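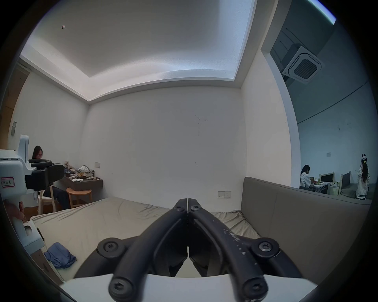

Subject: Re: Open day at the Trumbridge site – arrangements for visitors
Date: 2025-02-28

Dear list members,

Thank you for the questions received since the first notice. The earlier message is quoted where a reply is needed.

> The Khumalo group would like to bring students to the open day. Could
> the organizers confirm whether visitors will be able to handle the
> grippers, or whether the session is a demonstration only? We would also
> like to know which household tasks will be shown, and whether the
> recordings will be made available afterward.

Visitors will be able to handle the grippers. Each group will first watch a demonstration by Clatness staff and will then be invited to try the hand-held tool. The task chosen for this year is bed making and the folding of cloth. It is carried out in the bedroom, on a full-size bed with a fitted sheet. Visitors are asked to close the jaws fully before setting the tool down and to keep fingers away from the pivot joints.

The working rooms will remain in use during the visit. Staff will be at their desks, and groups are requested to keep conversation low near the glass partition. Bags and coats should be left at reception.

With regard to recordings, material made during the open day will not be released. Members may instead apply for the existing bed-making set, which holds 343 recorded attempts. Of these, 159 were made with the present jaw design and 105 with the earlier one; the remainder are calibration runs and are supplied without notes. Applications are handled by the Pevaso office and should state the intended use.

> Is there a limit on group size? Last September we were told on arrival
> that our party had to be divided.

The limit is eight persons per group, including teachers. Larger parties will be divided in advance, and the times for each part will be sent to the person who made the booking. We regret the inconvenience caused in September. The bedroom session lasts 40 minutes, and groups arriving late will join at whatever point has been reached.

Two places remain in the morning session – requests for these should be sent to the Pevaso office and not to this list. The afternoon is open to all member institutions. Please state any access needs when booking, as the route from reception includes a short flight of stairs and the elevator must be unlocked on request.

With kind regards,

Open Day Office
Clatness, Trumbridge site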